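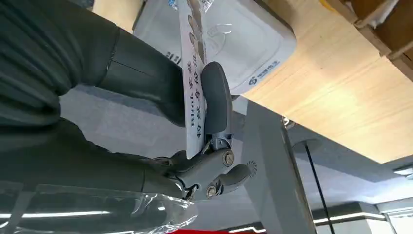
Skirkar Packing Table, Light Wood Top

The Skirkar is a standing-height table for people who open, check and repack small goods all day. The top is light wood with a fine grain, and the legs are gray metal. We sell it to web shops, repair counters and school workshops, and it comes in one size only.

The top is 185 cm long. This gives place for an open carton at one end, the product in the middle and the papers in front of you. White boxes and printed cards are easy to find back on the pale surface, also in the evening under lamps. The finish is a matte oil. Please wipe it with a cloth that is almost dry, and do not leave wet cartons standing on it during the night.

The legs are fixed from below. Assembly takes two persons and one key, which is in the bag with the bolts. Tighten everything by hand first, put the table on its feet, and only then use the key. After 10 days of use please tighten once more — the wood settles a little.

Maximum load is 18 kg on each end shelf. The end shelves are sold separately and can be mounted left or right. For the main top we advise to spread heavy goods and not to put them all on one corner.

Article number: 2222
Delivery: flat, in one cardboard box, every Wednesday
Spare parts: bolts, feet and oil can be ordered apart

For orders of more than one table, please write to Marijke Mulder at Vermeulen. She can also send you a small sample of the wood, so you can compare it with the furniture you already have.

Related items
Rastwood End Shelf
Josley Carton Rack
Skirkar Table, Low Model
Matte Oil for Wood Tops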